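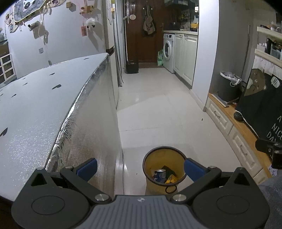 **Mixed waste in small room bins, Zokberg House**

Residents of Zokberg House have been informed that, beginning in November 2023, the cleaning contractor will no longer sort the contents of individual room bins. The notice was posted on the second floor and distributed by email to all 400 residents. It states that recyclable containers must be separated before collection, but it does not say where that separation is expected to take place. My room has one small round bin with a dark brown rim, kept on the tiled floor beside the long table, and it currently holds a metal can, a yellow wrapper and a dark packet together. I would be grateful for guidance on the following points.

- Is each resident required to keep a second container in the room, or may sorting be done at the collection point?
- Must cans be rinsed before they are deposited?
- Are printed snack wrappers accepted with paper, with plastic, or with neither?

I have read the Rainer Housing waste policy (Form 259) and did not find an answer to the second or third point. The first appears to be covered in section 4, although the wording there refers to "units" and I am not certain whether a single room qualifies as a unit.

Kamran Sharifi
Room 234, Zokberg House

---

**Jarmo Halonen**

The term "unit" in Form 259 includes single rooms. Section 4 requires that waste be separated by the time it reaches the collection point, and it places no requirement on how a resident stores it beforehand. One bin is therefore acceptable. A resident who prefers to sort in the room may request a second bin from the housing office at no charge, subject to stock.

Cans should be emptied fully and given a short rinse with cold water. Soap is not required. Please do not crush them flat, as the contractor's sorting line handles round containers more reliably. Labels and printing may be left in place.
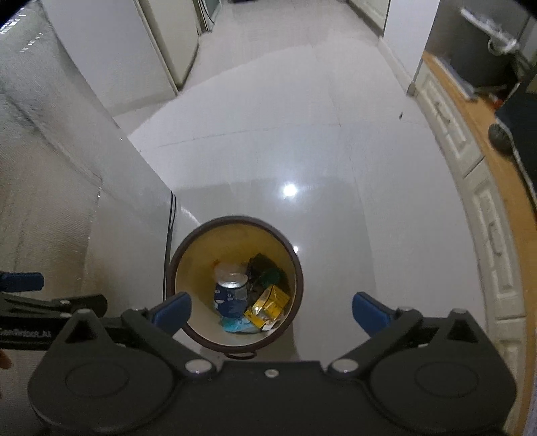

Wrappers present more difficulty, and I understand why the policy was found unclear. The current position in this building is as follows.

| Item | Container at collection point |
|---|---|
| Beverage cans, metal | Blue |
| Clean paper and cardboard packaging | Green |
| Rigid plastic, such as tubs and bottles | Yellow |
| Snack wrappers, foil-lined packets, film | General waste |
| Paper marked with food or grease | General waste |

A package that looks and feels like paper on the outside may have a plastic or metallic lining. The usual test is to tear one corner. If the material stretches or shows a shiny layer, it belongs in general waste. Where a resident remains unsure, general waste is the correct choice — a small quantity of the wrong material can cause an entire green container to be rejected.

The collection point is on the ground floor, next to the bicycle storage area. The door is unlocked from 7 a.m. to 10 p.m. Residents who have a mobility limitation may arrange pickup from the room by calling extension 562.

I would add one matter that was not raised. A small room bin used for both food packaging and drink containers should be emptied at least twice a week. The contractor does not wash room bins, and liquid left in a can will run out when the can tips over. Wiping the inside with a damp cloth and leaving it to dry before use is sufficient.

---

**dikix_second_floor**

Agree with most of the above. In the Dikix building we were told that cans did not need to be rinsed, only emptied, so it may depend on the contractor. I keep a paper bag next to my bin for cans and take it down when it is full. Wrappers all go in general waste and I have received no complaints.

---

**Jarmo Halonen**

For clarity, the Dikix building is served by Nenex under a separate agreement. Its residents should follow the instructions posted there. The rinsing requirement applies to Zokberg House only.

---

**Kamran Sharifi**

Thank you for the replies. I have requested a second bin and will use it for cans. The corner test resolved the matter of the wrappers. I would respectfully suggest that the table be added to Form 259 at its next revision, and that the word "unit" be defined on the first page. I consider the matter answered.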